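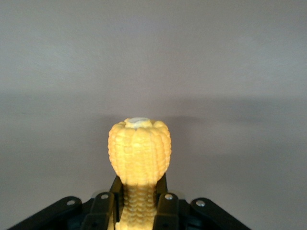 Section 5 – Setting up the Clallard scoreboard and shot clocks

For table officials and whoever is opening the hall. Read right through once before you plug anything in. Takes longer the first time, allow half an hour before warm-ups.

Applies to the main court at Hetummont and the practice court. Away fixtures – take the travel case, see 5.6.

5.1 Before you start

Check the case has: control desk, power lead, two shot clock leads (grey), one horn lead (red tape on the end), spare fuse, this guide. If the guide's missing Korkor Ansah has the master copy.

Main display on the wall stays off at the wall switch until step 4. Not before.

Caution: don't run leads across the baseline. Side of the court only, behind the team benches, taped flat. Players go over that line at full speed and so do the refs.

5.2 Connecting up

1. Desk on the officials' table, centre seat. Timer sits left of it, scorer right, shot clock operator far right.

2. Grey leads into sockets A and B on the back. A is the basket nearest the changing rooms. Get these the wrong way round and the clocks still run, but the fault lights report the wrong end and you'll waste a time-out looking at the wrong basket.

3. Red-tape lead into HORN. Push till it clicks. Half in, it works in the warm-up and then cuts out.

4. Power lead in, desk on, then wall switch on. In that order. Display should show 88:88 then go to zeros.

5. Wait for the green READY light. If it blinks amber, desk hasn't found the display. Switch off both, count to ten, start agian from step 4.

Note: the desk remembers the last game. Old team names may come up, ignore them for now.

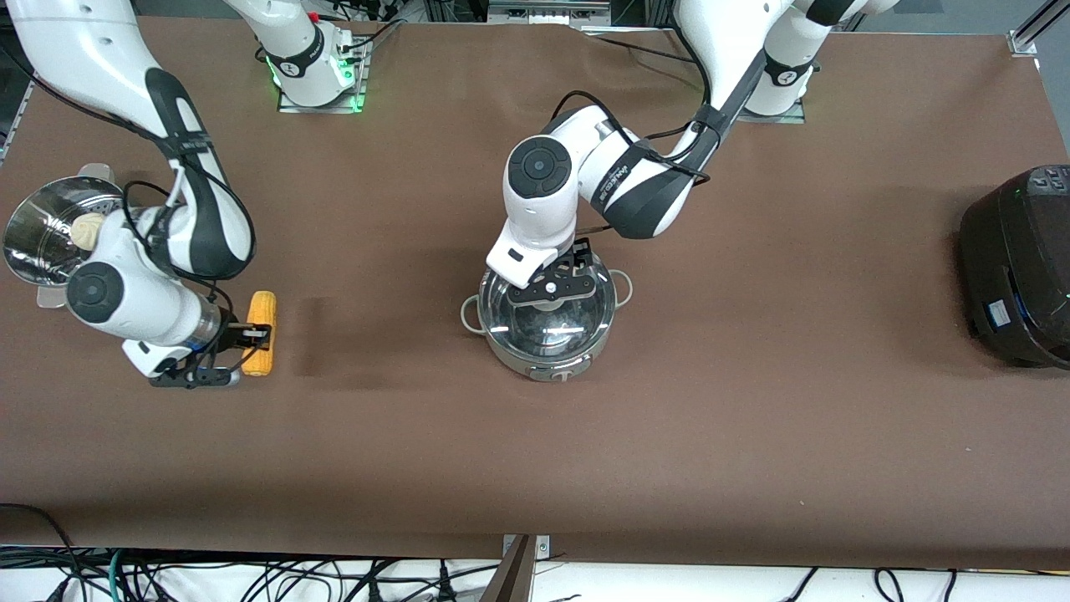
5.3 Entering the game settings

1. Press MENU, then GAME TYPE. Seniors is preset 1, under-16s preset 2, under-12s preset 3.

2. Check the quarter length on screen. Seniors should read 600 – that's in seconds, the desk doesn't do minutes in this menu. If it reads something else, type 600 and press ENTER.

3. Shot clock: 24 with a 14 reset for seniors. Under-12s play without one, set to OFF or the horn goes every possession.

4. Interval times come with the preset. Leave them.

5. Team names. Home first. Eight letters max, so Grolurby fits and Hetummont doesn't – use HETUMMNT, everybody knows who it is.

6. Press SAVE. Screen says STORED. Doesn't say STORED, hasn't saved.

5.4 Testing

Do this with both teams off the floor if you can.

1. Start the game clock, let it run a few seconds, stop. Wall display and desk must match.

2. Start the shot clock, let it run right down. Both baskets should light up red and the horn should sound.

3. Reset to 24, then to 14. Check both ends each time. Send someone down to look, you can't see clock B properly from the table.

4. Add two points and a foul to each side, take them off again. Correction is hold MINUS, then press the team key.

5. Possession arrow both ways.

6. Press NEW GAME to clear it. Answer YES once only.

Caution: NEW GAME wipes everything including the period. Never press it between quarters. Use NEXT PERIOD. If it does happen, stop play, rebuild the score off the paper scoresheet, tell both coaches what you've done. The paper sheet is the official one anyway.

5.5 During play

Game clock stops on the whistle, not on the signal. Ball touches the ring – shot clock operator resets when a team gets control, not on the rebound in the air. New operators get this wrong most, Mariama Bonsu will sit with anyone who wants a practice game.

Fault codes you might see:

793 – shot clock lead loose. Stop at next dead ball, push lead in, press CLEAR.
1,736 – display has lost the desk. Shows with the comma on the newer desk, without on the old Gyamfi one. Carry on with the stopwatch till the quarter ends, then redo 5.2 step 4.

Any other code, write it in the log with the time and quarter. Shabani Rugemalira collects the log.

5.6 Travel case

Same desk, smaller display. Stand goes up to shoulder height, no higher, and needs both weights on the feet. One shot clock socket only. Ask the home club for there floor plan when you confirm the fixture.

5.7 Packing away

1. Wall switch off, then desk off.
2. Leads out by the plug, don't pull the cable.
3. Coil loosely, tape off the floor.
4. Case back in the store, key to Benedicta Ayaaba or the reception hook.

Spare fuses get reordered every January. If you use one, write it in the log.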